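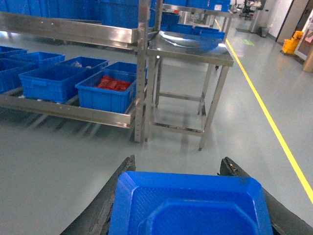
Grimshaw's open day in July promised "a new way of packing." What I got was a lot of blue plastic. Blue crates on steel racks, blue bins above them, and more bins farther back. Hanna Lysenko, our guide, told us the system handles 3652 orders a day. Maybe. One crate held a heap of red packages and another just a few small white items, so I'd like to know who decides what goes where. She said the labels do. The floor is very shiny, I'll give them that. I still wouldn't drive 70 miles for it again.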